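Ticket 203: Sort cell, left arm stops over blue tray, operators standing by
Site: Flurkau
Queue: Automation / shop floor
Opened by: Eduardo Pacheco
Priority: 2
Status: Monitoring

Summary
Left arm halts with the gripper open over the blue tray and the cell goes to HOLD. No alarm on the stack light. The HMI shows "WAIT PART" and nothing else. Restart from the HMI clears it until the next occurrence. Reported by both shifts since the Lumeck update in June.

Impact
Before the cell, cups were sorted by hand at this table and a stop did not exist as a concept. If one person was slow, the next one reached over. Now a hold stops everybody at the table, and the people assigned to it are not authorized to restart. They wait for a technician. Longest wait recorded on the late shift was 33 minutes. The operators' written question, copied from the shift book: "Are we supposed to sort by hand when it does this, or leave it?" The work instruction does not answer that.

Log

07:40 Pulled the controller history. 4 holds on the early shift, none with a fault code. Each one follows a completed place move, so the arm is finishing its cycle and then not receiving the next one.

08:15 Checked the gripper. Opens and closes on manual command, position feedback matches. Flange bolts at torque. Cable loop at the wrist flexes without losing signal. Gripper ruled out.

08:50 Swapped the sensor cable at the cabinet end. No change, hold came back within the hour. Old cable put back in.

09:30 Compared the parameter set with the backup. "Part present confirm" was changed by the update from one detection to 4 consecutive detections. Reflections on the white tabletop are enough to drop a detection now and then, and the count then starts over. With a single white cup on a white surface it may never get there.

10:05 Tried 2. Better but not clean. Tried dimming the row of lights over the table. This helped, but the operators objected, since they read labels at the next station under the same lights. Lights restored.

11:20 Spoke with the team lead, Patrício. Two points from him, neither in the original report. First, operators have learned to nudge the cup when the cell holds, and it usually restarts. That means hands on the table with the arms enabled, and it has to stop today. Second, the sorters were told at rollout that they would be trained on the HMI. They have had the safety briefing and nothing after that. Passed to Brilimcombe, who hold the training contract.

13:00 Set confirm back to one detection and added a timeout. If no part is confirmed, the HMI now shows "CHECK TABLE" and sounds a tone. Restart after a timeout is enabled at operator level, with the arms parked first. Fault resets stay at technician level.

13:45 Test run with staff at the far side of the table. Timeout forced from the test menu, tone sounds, message appears. Restart by an operator accepted on the first try.

14:30 Asked Lumeck whether the confirm count can be locked so the next update leaves it alone. Answer pending — backup of the current parameter set saved under this ticket number in the meantime.

Open items
Work instruction: add a line on what to do during a hold. Draft is with Patrício.
Training: Brilimcombe to give a start date for HMI basics, all shifts.
Matte mat for the tabletop: quote requested. Might make the lighting question go away.
Nudging: stays banned, including after the fix. Notice goes up at the cell.

Ticket stays open until both shifts have run a full week on the new settings. Please log every hold here, including the ones you clear yourselves — short entries are fine, time and message text are enough.

Attachments
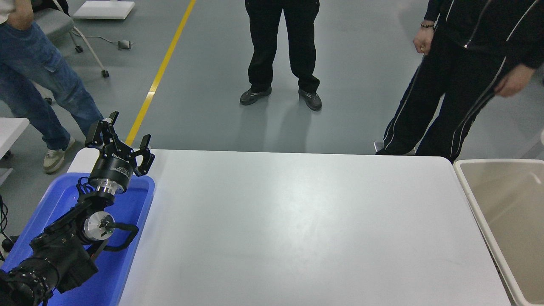
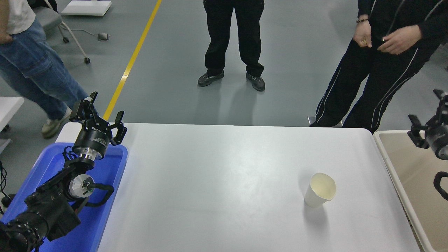
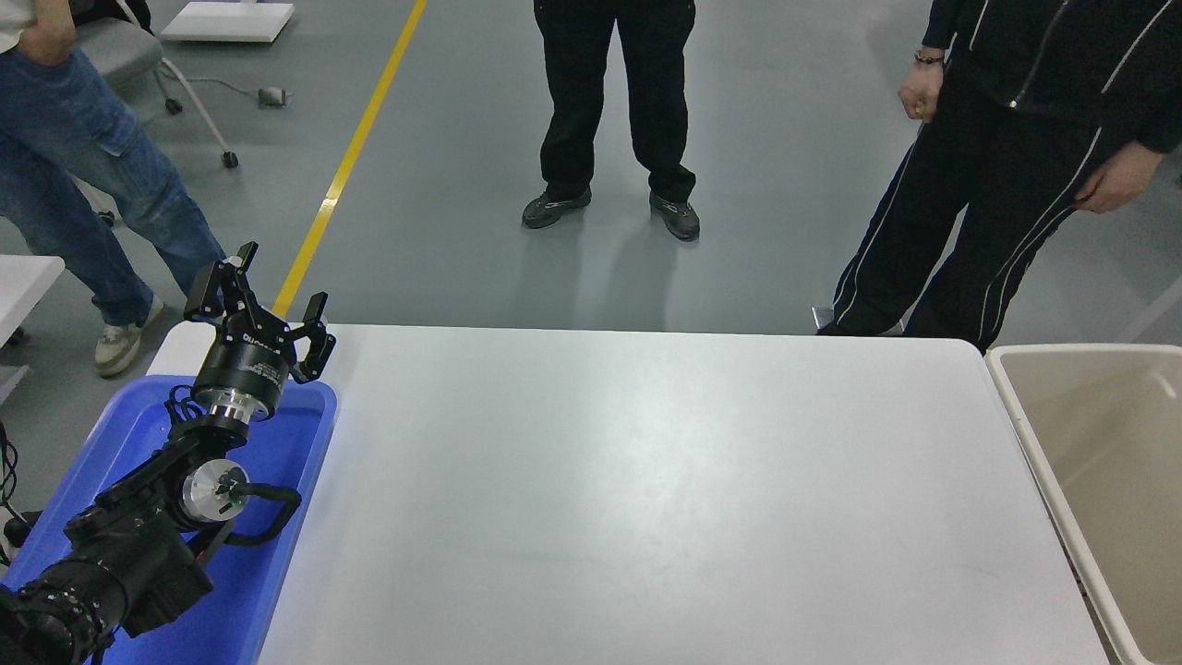
Sort cell, left arm over the blue tray, gripper open. Cup on the table in the second picture only.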